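Virnari Publishes Working Rules for Hand-Held Gripper Recording

March 17, 2019

When Philomena Acheampong took charge of recording practice at Virnari, the written guidance for operators filled less than a page. It covered charging, file naming and little else. The document that replaces it, released this month under the title Operator Practice for Hand-Held Grippers, has 16 sections and applies at every site where the organization gathers manipulation data for its robots.

Ms. Acheampong is careful about what the new rules claim to be. "They are house rules," she said. "We are not a standards body, and I would be uneasy if another laboratory adopted them without reading them against its own work. We wrote them for kitchens, dining areas and corridors, where our operators spend most of their day."

The drafting began in December with a review of 446 recorded sessions. Reviewers marked every session that could not be used for training and entered the cause in plain language. According to Ms. Acheampong, the largest group of rejected recordings had no equipment fault at all. Operators had begun a task before the room was settled, or two people working side by side had different ideas of where one attempt ended and the next began.

Section 2 of the rules now deals with the start of a session. The operator states the task aloud, confirms that the work surface is arranged as the task sheet requires, and waits for a spoken reply from any partner before moving. "It sounds ceremonial," she said. "Operators complained about it for a week. Then the rejected sessions began to fall off and the complaints went with them."

Clothing receives a section of its own. At sites that handle cookware, operators wear a lab coat and a disposable hair cap, and sleeves must be kept clear of the gripper's fingers. Head-mounted devices are fitted after the cap is on, and the fit is checked again following each break.

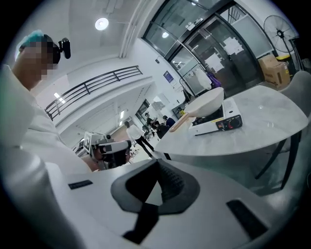

Hand-held grippers in use beside a table set with a portable gas stove and a frying pan.

The section on cooking equipment took the longest to agree. An early draft, prepared with the Surkemard site, would have barred gas appliances from all sessions. Staff there argued that a robot intended for ordinary homes must learn from ordinary objects, and the final text permits a portable stove on a stable table, with the burner off unless a supervisor has signed for a live task. Ms. Acheampong said she had favored the stricter version. "I lost that argument, and I have accepted the result. The condition I asked for was the signature."

Fiducial markers, the printed square patterns by which a gripper's position is tracked, must be inspected before each session. A marker that is scratched, lifted at a corner or covered by a hand during normal grip is to be replaced or moved. The Agbeko site keeps a log of replacements, and the rules adopt its form without changes.

Questions of privacy were raised by several departments. Many sessions take place in shared buildings, and people pass through the background on their way elsewhere. The rules require that faces be blurred before any recording leaves the site and that a notice be posted at each entrance in use. Requests for removal go to the site lead and must be answered in writing.

"A person walking down a hallway has not signed anything," Ms. Acheampong said. "We owe that person the same care we owe the operator — perhaps more, as the operator is at least being paid."

The rules also set a ceiling of 200 attempts per operator per day. She described the figure as provisional. Operators at the Plulel site have asked for a lower limit on tasks that involve lifting, and their request will be considered when the document is next revised.

Training on the new rules is required for current staff as well as new operators. Copies may be requested from the recording practice office.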